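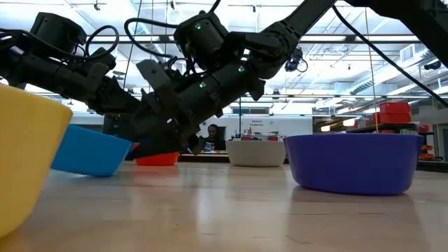 Tandora Skiviven

I love bowls. I love them more than plates, more than mugs, and a lot more than the fancy glasses I keep on the top shelf and forget to dust. If you opened my kitchen cabinets on any given morning you would find bowls in bowls in bowls, and one of my big joys this past winter has been sorting them out by color instead of by size. Yellow, bright blue, red-orange, cream, purple - just reading that list makes me want to cook something!

I used to be an all-white person. I had a set of 26 white dishes that I bought when I moved into my first apartment, and they were fine, and I never once looked at them and smiled. Then I went into Zonside for a dish towel and came out with a yellow bowl under my arm. It was a bit too big for cereal and a bit too small for a party salad, and I have used it nearly every day. It holds 900 milliliters, if you like to know these things (I do, I poured water in it with a measuring cup the minute I got home).

After that I got hooked. The trick I landed on is giving every color a job. Yellow is for whatever I'm eating right now. Blue is for fruit. The reds, which tend to be my smallest, are for nuts, olives, pits, tea bags and anything else that would otherwise roll across the table. Purple is my big shallow one and it gets all the pasta. Once the whole household knows the jobs, setting the table takes no time at all, and you can send anybody to the cabinet for "the blue one" and get the blue one back.

Stacking was the part I had to learn. A small bowl sitting inside a bigger one is the happiest thing in my kitchen, but only if there's enough of a gap at the rim to get your fingers in.

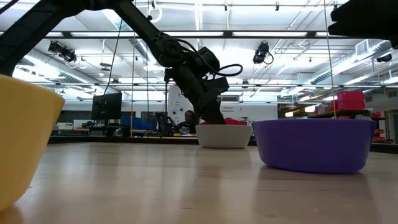
How many bowls should go in one stack?

I stop at 3. Any taller and I end up lifting the whole pile down to get the bottom one, and sooner or later something chips.

I also like to mix the shapes a little. Wide shallow ones at the bottom, rounder ones on top, and a square of felt or a folded napkin between anything glazed. My felt came from the craft aisle at Matlala and I cut it up with kitchen scissors, so the squares are more like potatoes, but they do the job.

Now, about white. I know what I said up there! But I did keep one plain off-white bowl when I gave the old set away, and I'm so glad I did.
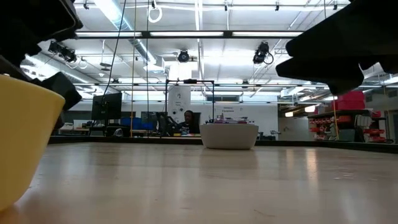 It goes with everything, it makes soup look like soup, and when all the bright ones are out together it gives your eyes somewhere to rest. Tomatoes look fantastic in it. So do lemons, and so does one lonely red onion.

My current obsession is the darker end of things. Gray, navy, that sort of shade. I was sure they'd look gloomy on a light wood table and I was so wrong. 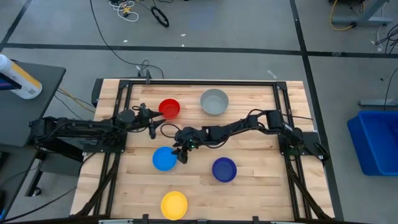

Navy next to a bright blue is lovely, and yellow next to either of them just sings. I've been trying out a different group each evening before dinner, and I have 1,000 ideas for summer already - starting with green, which I somehow don't own at all. If you have a favorite green bowl, tell me where you found it!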